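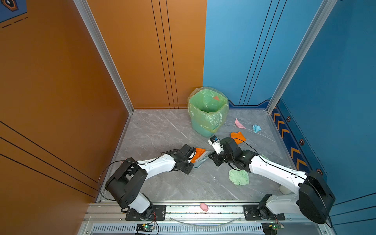 I'm Hyun-seo Joo, and I started Pirketeo in August with one mop, a borrowed van and a lot of opinions on floors. We clean small offices, studios and stairwells on the Skenddale side of town, 34 of them at the moment (hi, Cisneros Street!). Most of the day is plain pickup: a pink cloth here, an orange one there, crumpled things all over the tile and a bin with the bag folded down over its rim. I love that part. Get the floor clear first and the rest of the visit goes so much faster!

We're still small and I still do a lot of the visits myself. New folks spend their first week with me, and we talk about dustpans way more than they expect. I like a pan with a good raised rim all the way around.

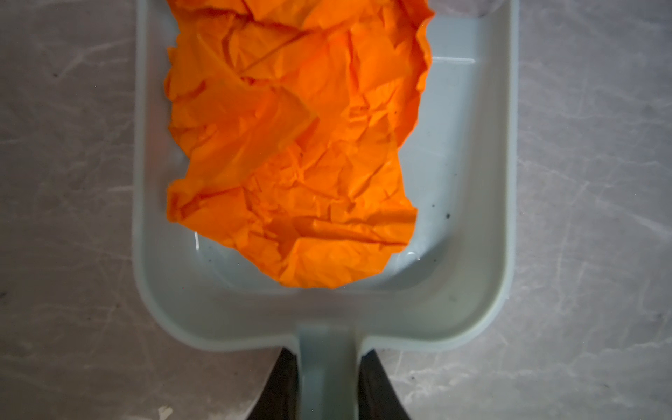 Paper is my pet subject. Offices throw out mountains of it, and the tissue kind is the worst, so light it scoots off the second you come near it with a brush. A big wrinkled orange sheet can take up most of a dustpan all by itself, so I teach people to empty the pan early and often. Our biggest regular, the Rultach building, has 700 square feet of lobby and somebody there really loves gift wrap.

Crumbs are a different story. You want short strokes, with the lip of the pan flat on the tile,

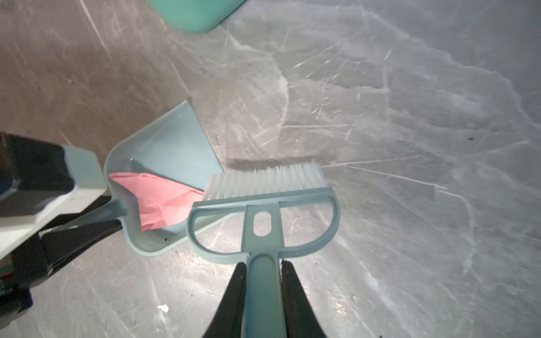 and then you turn around and go over the same patch from the other side. Do it again by the door. We keep our prices on one page and you can book a single visit if you just want to try us out. Write or call, I pick up most mornings before nine.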